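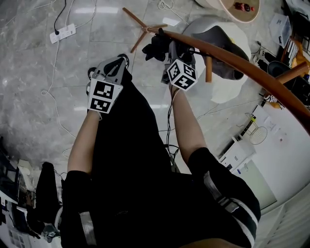
Skorko dining chair with curved back rail

Wooden frame, grey upholstered seat

The Skorko is a small dining chair for kitchens, studios and shared work rooms. It has tapered wooden legs, a grey upholstered seat and a curved wooden bar at the back. The bar doubles as a handle when you want to move the chair or turn it over.

Order code: 571
Colour: grey seat, orange-brown wood
Supplied: assembled
Stock: available from our Boersma warehouse

Seat
The pad is fixed to the frame from underneath. It can be taken off with an ordinary screwdriver and swapped for a new one. Replacement pads are sold singly and in the same grey as the chair. The cover does not come off the pad for washing. Vacuum it with a soft brush and wipe up spills with a damp cloth.

Back rail
The rail is rounded on all sides and finished with a clear matt oil. Small scratches can be rubbed down with fine paper and oiled again. Use very little oil and leave the chair overnight before anyone leans on it.

Legs and feet
Each leg tapers towards the floor, so the area in contact with the ground is small. On marble, tile or any other hard floor we recommend felt pads, sold in bags of 50. On carpet they can be left off.

Checking the fixings
New chairs settle a little in the first weeks. Turn the chair upside down on a clean floor, hold it by the back rail and try each leg in turn. If one moves, tighten its bolt with the key supplied. Do not overtighten. After that, once a year is enough, or every June and December in a canteen or classroom.

Quantities and delivery
Single chairs go out by parcel carrier. Orders of more than 200 are made to order and come on pallets. We will agree a delivery day with you first. Please check each box before signing and note any damage on the carrier's sheet.

Returns
Unused chairs can be sent back within 50 days. Keep the box. Chairs fitted with felt pads are still accepted if the pads have been peeled off cleanly.

Matching items
Cloltuline round table, beige top
Ukomar stool
Felt pads, bag of 50
Replacement seat pad, grey

Trade enquiries: Frans Verschueren, contract sales
Page updated August 25, 2025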